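Trosard Hand-Held Gripper Kit, Home Build Edition

If you've been wanting to put together a gripper of your own at the kitchen table or down at the shared workshop, we think you'll get along very nicely with this one. Miroslava Symonenko drew up the first Trosard for her own weekend tinkering, and we've been fussing over it with her ever since (the linkage arms alone went through more versions than we'd care to admit!).

What comes in the kit
Printed body, two finger pads, two finger tips, linkage arms, all the screws, and a paper booklet with nice big drawings. You'll need your own screwdriver and a free evening, maybe two if you like to stop for tea.

Size and weight
Length 220 mm, weight 342 g, opening 80 mm. There are 12 screws in the bag, plus a few spares, as we know how they roll under the fridge.

Trying it out
Start with everyday things you have lying around the house. Snack wrappers are wonderful practice, being light and crinkly and all different shapes, and a patterned tablecloth is a perfectly good place to work.

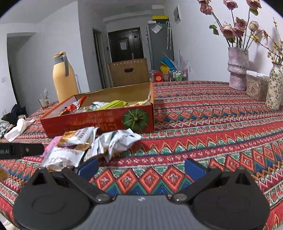 Ordering
Kits ship from the Vallov workshop every Friday. Spare pads and tips are sold separately, so do drop us a note if you need a set.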